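Rule Seven
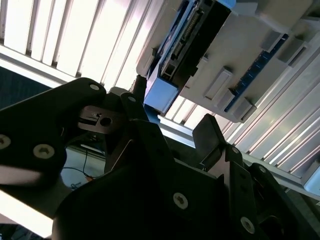 The gripper at the module, Tinwood line, screws in view.

I love the hour before the line starts. The lights are up, the panels are bright, and the arm is parked with its fingers up against the rails like it's waiting for somebody to throw it a ball. That's when I do the rules.

There were six of them when I came to Tinwood. They were typed on a card and the card was in a plastic sleeve, and the sleeve had gone cloudy from years of thumbs. Stop the arm before you reach. Lock it before you touch. Look at every screw. Say out loud what you are about to do. Write down what you did. Leave the cell the way you'd want to find it.

I know how that sounds. You take a job at a plant and they hand you a card. But I read it standing up in the break room at Destarville, where they do the training, and I got a little chill! Somebody had thought about hands when they wrote it. You could tell. There wasn't a word in it about output.

My favorite was the third one, the screws. Pale heads on matte black, easy to see if you bother. You start at the tall link on the left, you work across the body, you come down the stepped plates on the other side, and you touch each one with the driver and feel it say no. I like that feeling more than I can explain. Then I say "screws good" to an empty aisle (rule four) and write it in the book (rule five).

On Thu 1 September I said "screws good" and one of them wasn't.

It was the one on the raised plate. I had touched it. I remember touching it. But a truck was backing up to the dock with its beeper going, and I was saying my sentence before the driver had finished turning, and when I went to write the line down my hand wouldn't do it. It just sat there over the page. So I went back in. I stopped the arm again, though it was stopped, and locked it again, though it was locked, and put the driver on that screw and leaned. A quarter turn. A bit more. Then it said no.

The thing is, I'd already called it good. The book has a column for what you found and a column for what you fixed, and it has no column for what you said before you knew. I stood there with the pen. Past the finger pad the rails were shining, stripe after stripe, and I thought, well, write it anyway. I wrote it in the margin, going up the side of the page because that's where there was room. Called good too early. Went back. Quarter turn and a bit.

The shift lead read it at lunch. She read it sideways, with her sandwich in the other hand, and didn't say anything, and took the book away with her. I spent the afternoon sure I was done at Tinwood. The arm ran beautifully, which almost made it worse. It swung in to the module, eased up to that blue block as gently as you'd set down a sleeping cat, and swung out again, and I watched it and thought about how much I was going to miss it.

In October a man came over from Picard, the people who look after our safety paperwork. He had a box of new cards from Garkamix, the printers, stiff and clean, with rounded corners. He handed them out along the line and I got mine last.

I counted down it. Stop, lock, look, say, write, leave. And under those, in the same plain type:

7. If you said it too soon, go back, and write that down too.

I read it four times. The shift lead was over by the dock with her arms folded, studying the ceiling.

They've added the column to the book now. It's narrow, and on page 243 it's mostly blank, but three of us have used it, in three different pens, and one of those is hers. I check it first thing every morning, before the sleeve and the driver and the key. Then I stop the arm, which is stopped, and lock it, and go in to look at the screws.

Contact | Copyright, all rights reserved by the author | Back to top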